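# Card Subject to Change

The Murdale Armory holds 700 if the fire marshal is in a good mood, and on Wednesday he was in a great one.

Ynyr Jenkins had wrestled in front of 33 people at a county fair and loved it. So when he looked through the curtain and saw them standing three deep behind the bleachers, stamping on the boards hard enough to shake the ring ropes, he laughed out loud.

"Don't you dare grin out there," said Gittins, lacing up beside him. "You're the bad guy."

"I know I'm the bad guy!"

"Then look like one."

He tried. He got as far as the top of the ramp with his jaw stuck out, and then a little girl in the front row booed him so hard her hat fell off, and it was the best thing that had ever happened to him.

## First Fall

They locked up in the middle and Gittins, 25 pounds heavier and twice as mean in the clinch, walked him straight back into the corner. Ynyr begged off. He begged beautifully — both knees, hands clasped, the works — and when the big man turned to ask the crowd what they thought, he poked him in the eye.

Oh, the noise! Jovitz, the referee, wagged a finger under his nose and the whole building wagged along.

He took the first fall with his feet on the ropes. Jovitz was the last person in the armory to believe it was clean.
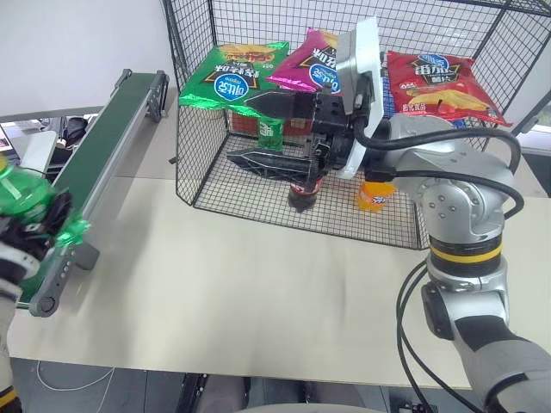
## Second Fall

Gittins came back the way he always did, slow and then all at once. A shoulder block. Another. Then the slam they called the Unadach Drop, after the town where he'd first tried it and landed on his own head.

Ynyr went up so high he could read the banners. He came down flat and the mat boomed under him like a drum, and even with the wind gone out of him he thought, they heard that one in the parking lot.

One. Two. The girl in the front row was counting too, with her hat on backward.

Three.

He rolled out to the floor and held his back and called her a cheater. She stuck out her tongue. Up in the ring Gittins was waving him in for the third, and Ynyr Jenkins, the most hated man in Murdale, grabbed the bottom rope and slid back under it as fast as he could go.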